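Husis 21 Battery Smoke Fan
Ventilation > Portable fans > Battery
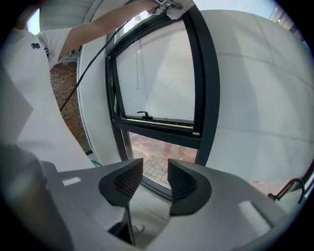
Tall window with a dark gray frame, white shade over the upper pane.

Price: $2000, battery and charger included
Stock: Ships from Dunmore
Maker: Fundberg
Blade size: 21 inches
Sold to: Fire departments, rescue squads, training grounds

Overview

Fundberg calls the Husis 21 "the last fan your crew will ever need." We sell it, and we don't believe that. It is a decent battery fan for pushing smoke out of houses and small shops, and it starts with a button. If that is the job you have in mind, keep reading. If you want one fan to cover everything from a bathroom fire to a warehouse, look at the gas models or call us about a trailer unit.

We had a Husis 21 at the Aledlow counter for most of May, and two departments borrowed it over the same stretch. Where the notes below disagree with the brochure, go with the notes.

Run time

The brochure gives a run time "for extended operations," with no number next to it. At full speed, with a new battery off the charger, ours ran for 19 minutes. On the low setting it ran a good deal longer, but low is for clearing the last haze out of a kitchen, and you won't want it while a crew is on the stairs.

You can swap the battery with gloves on. It takes some force, and the latch feels cheap for the money. Spare batteries are sold separately. Budget for at least one. Wayne Dawber, who looks after our repair bench, thinks you should budget for two.

The fan also runs from a wall outlet or a generator with the optional cord. Why the cord is optional on a fan at this price is a question we put to Fundberg, and we're still waiting for an answer.

Air flow

You will see a big air flow number on the box. We left it off this page. Fan makers measure air flow in different ways, some of them at the blade and some at a doorway with everything set up just so, and the numbers don't compare from brand to brand. Ask any seller how theirs was measured. If they can't say, the number isn't worth much to you.

Fundberg suggests the Husis 21 for spaces up to 1000 square feet. For a single floor with a good exit opening, that seems fair to us. With a closed-up hallway or an exit that is too small, it won't do nearly as well, and neither will anyone else's fan. A lot of complaints about weak fans come down to the opening at the far end.

Noise

Quieter than gas, yes. "Whisper quiet," no. You can talk next to it on low. On high you have to raise your voice, and the radio needs to be turned up. The pitch bothered some of us more than the volume did.

Weight and carrying

One person can carry it on flat ground. Fundberg's flyer shows a firefighter jogging up steps with one in each hand, which we would like to see done with real gear on. The handle is well placed and the wheels are fine on pavement. On gravel they're useless.

The tilt foot has three positions. The middle one is the one you'll use. Check that it has clicked before you walk off, as ours slipped once when it hadn't.

Water and dirt

The maker says the fan can be hosed down. The fine print says to take the battery out first, close the cover, and use low pressure. Please read the fine print. Damage from washing with the battery in place is not covered, and we can't argue the point for you.

What borrowers told us

"Good for apartment calls. I'd keep the gas fan on the truck for now." Natalie Hebden, station captain

"Started every time. Ran out sooner than I was led to expect. We only have the one battery, so that was the end of that." Maham Marwat, training officer

Neither was paid or given a discount. We asked both of them if they'd buy one with their own budget. Hebden said yes. Marwat said to ask her again when the battery price comes down.

In the box

Husis 21 fan
One battery
Charger with wall mount
Shoulder strap
Printed manual (the air flow chart in it is for a different model, so skip that page)

Not in the box: power cord, rain cover, spare battery, misting ring. We'd pass on the misting ring. It drips.

Warranty

Fundberg covers the motor and frame for five years and the battery for one. The banner on their website says "five-year warranty" and leaves the battery part for the small type. A worn battery is the thing most likely to send you back to us, so treat this as a one-year warranty with a nice extra on the motor.

Returns

Unused fans can come back within a month. Used fans can come back if something is wrong with them. "It wasn't as strong as the brochure said" doesn't count, and that's part of why this page is so long.

Try it first

Departments within driving distance of Dunmore can borrow the demo fan. Wendy Heywood keeps the loan calendar, and pickup is on Wednesday mornings. Bring it back clean and charged. For quotes on more than one unit, or to trade in an old gas fan, ask for Jade Bunting at the sales desk. Trade-in offers depend on the state of the engine, and she will want to hear it run.

Related items: Husis spare battery, Husis power cord, door hook set, gas fans, used and demo fans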